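Dining table

A dining table is a table at which people sit to eat meals. It is one of the oldest pieces of household furniture still in daily use, and in many homes it also serves as a desk, a sewing surface and a place to receive guests. The form varies widely by region, by the size of the household and by the customs that govern how food is served.

Etymology

The English word "table" comes through Old French from the Latin tabula, meaning a board or plank. The older English word "board" survives in such phrases as "room and board" and "boarding house," which recall the time when the eating surface was a loose board laid on supports. "Dining table" came into general use as separate rooms for eating became common in larger houses.

History

Early forms

Small tables were known in ancient Egypt, where food was placed on low stands. In Greece, light tables were set beside the couches on which diners reclined and were removed when the meal was over. Roman households used similar tables, and wealthy owners prized those made from costly woods or stone.

In medieval Europe, the trestle table was the usual form in large halls. Long boards were laid across folding or standing supports before a meal and taken down afterward, leaving the hall free for other uses. Diners of rank often sat along one side only, facing the rest of the company, while servants approached from the other side.

Fixed tables

Heavy tables with permanent frames became more common in Europe during the sixteenth century. Many had stretchers close to the floor, on which diners could rest their feet. The draw-leaf table, in which extra leaves slide out from beneath the main top, allowed the same piece to seat either a family or a larger party.

The gateleg table followed in the seventeenth century. Its hinged flaps were held up by legs that swung outward like gates, and it could be folded and placed against a wall. It suited smaller rooms and remained popular for a long period. Pedestal tables, supported by one or more central columns, were favored in the eighteenth century for the freedom they gave to the knees of those seated.

Tables in South Asia

Across much of South Asia, meals were traditionally eaten while seated on the floor, with food served on metal plates or on leaves. Low stools and small raised platforms were used in some households and at ceremonial meals. The high dining table with chairs spread through colonial residences, railway dining rooms, clubs and hotels, and was later adopted in many city homes.

The change was not uniform. In her study Where the Meal Is Set, Neelam Rastogi describes households in which the high table was bought for guests while the family continued to eat in the kitchen. She records that tables were often used for schoolwork and household accounts well before they were used for supper. Girish Shakya, writing on furniture workshops in northern towns, notes that early local tables were commonly made by carpenters whose main trade was doors and window frames, and that their joints followed the methods of that trade.

Factory-made tables reached a wider public as flats became smaller and furniture began to be sold in parts. The firm of Rajput produced a folding model, sold under the name Curkel, which seated two when closed and six when open. Its catalog gave a closed width of 440 millimeters. A rival maker, Netel, sold a fixed table 1000 millimeters wide and offered matching benches in place of chairs.

Construction

Most dining tables consist of a top, a frame or apron beneath it, and legs or another form of base. The apron stiffens the top and gives the legs a place to be joined. A deep apron is strong but reduces the space available for the knees, and makers must balance the two.

Solid wood tops expand and shrink across the grain with changes in humidity. They are usually fixed with slotted screws, buttons or clips that allow some movement. A top that is glued or screwed tightly to its frame on all sides may crack. Veneered and manufactured boards move less, but their edges must be protected from water.

Glass, stone and metal tops are also made. Stone resists heat but can be stained by oil and acids. Glass is easily cleaned, although it shows marks and can be noisy in use.

Size and shape

Rectangular tables are the most common, as they fit the shape of most rooms and can be placed against a wall. Round tables allow all diners to see one another and have no head, a quality valued in formal settings where rank is to be set aside. Oval tables combine some features of both.

The space allowed for each diner differs among makers. The handbook issued by the Piltudel trade school sets it at 570 millimeters along the edge, and recommends a greater allowance where chairs have arms. Space must also be left behind the chairs so that those seated may rise and others may pass.

Finish and color

The finish of a dining table must withstand heat, moisture and repeated wiping. Wax and oil are easily renewed but offer limited protection. Shellac gives a clear, bright surface that is damaged by alcohol and hot dishes. Modern varnishes and lacquers are harder, though deep scratches in them are more difficult to repair.

Brown remains a customary color for the tops of dining tables, in both glossy and matte finishes. Darker tones were long associated with formal rooms and with imported timber. Lighter tones became fashionable in the twentieth century, when furniture of plain outline was preferred.

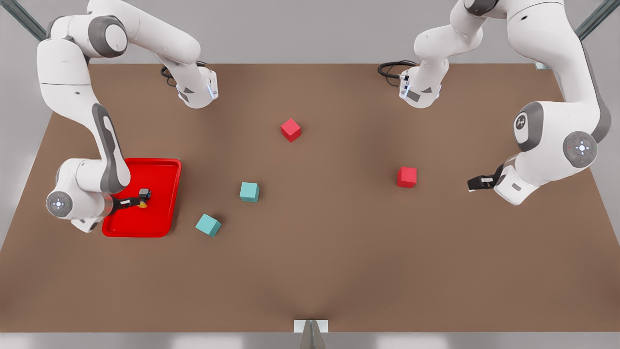
Prasanna Kanagaratnam has objected that the preference for dark tables is too often explained by fashion alone, and that smoke, lamp oil and years of polishing darkened many tops that had left the workshop quite pale. On this view, later makers copied the color of old tables as they had come to look with age. The argument has been accepted in part by Harish Chaturvedi, who nevertheless points to surviving workshop recipes for dark stain as evidence that some tables were brown from the start.

Social role

The seating order at a dining table has often reflected rank, age or kinship. In many European households the head of the family sat at one end, with honored guests nearby. Rules on who is served first, when conversation may begin and when a diner may leave differ among cultures and have changed considerably over time.

The table has also become a common figure of speech. To "bring to the table" is to offer something of value, and to "table" a proposal means to put it aside in American usage and to put it forward in British usage.

Care

Makers generally advise the use of mats under hot dishes and the prompt removal of spills. Wooden tops should be kept away from direct heat and strong sunlight, and loose joints should be repaired before the table is moved.

See also

Trestle table
Gateleg table
Place setting
Sideboard

This article was last revised on 02/09/2012.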